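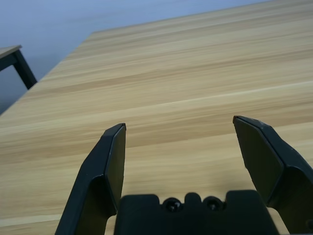 Does training on demonstrations from several rooms help a grasping policy more than adding demonstrations from one room?

In our tests it did, once the single-room set was past a certain size. The details depend on the task, so read the answers before you plan your own collection.

3 min read

I'm trying to reproduce the room diversity result from the Mirkthorpe workshop paper. They trained one policy on 1,442 demonstrations from a single room and another on 711 demonstrations spread over several rooms, and the smaller set did better in a room neither policy had seen. Both used the Rotus training code with default settings.

My own numbers go the other way. The single-room policy wins by a little in the new room. I ran 60 trials per policy, same objects, same start poses. Before I collect more data I'd like to know if the effect is real or if I have set up the comparison wrong.

Answer 1 (accepted)

The effect is real in my experience, but it is easy to hide. Check these first.

How different are your rooms? If all of them have similar tables and the same ceiling lights, the policy sees them as one room. In our lab we got almost nothing from moving down the hall. The gain showed up when table height, surface and lighting all changed.

Did you train for the same number of gradient steps or the same number of epochs? With equal epochs the smaller set gets about half the updates. The Rotus default is epochs – you have to override it in the config. I suspect this is your problem.

Then look at the trials. Sixty per policy sounds like plenty, but a gap of a few successes at that size is noise. Put an interval on both success rates before you say which one won. We also interleave the policies, so that a camera mount slipping halfway through the day hurts both of them equally. When we ran them in blocks, the afternoon policy always looked worse.

One last thing. Score the reach and the grasp separately. In our runs the extra rooms helped the reach a lot and the final closing of the fingers very little. If your start poses are already near the object, you are mostly measuring the part that doesn't change.

Answer 2

Had the same issue with Jarkico. Turned off image augmentation and the difference between the two sets got bigger. Strong color jitter does some of the work that new rooms would do, so both policies end up closer together. Doesn't mean you should leave it off for real use, just for the comparison.

Answer 3

More data is always better, just collect more.

Comments

It was the epochs setting. Reran on Wednesday with equal steps and the multi-room policy is ahead now, though the intervals still overlap. Going to run more trials. – original poster

Does anyone know if this holds for the Tannous arm? Its wrist camera sits a lot farther back and sees more of the room.

No idea, but I'd expect a bigger effect if more background is in view. Would like to see it tested.

Answer 3 is the exact thing the question is asking about.

Search questions Search tags Go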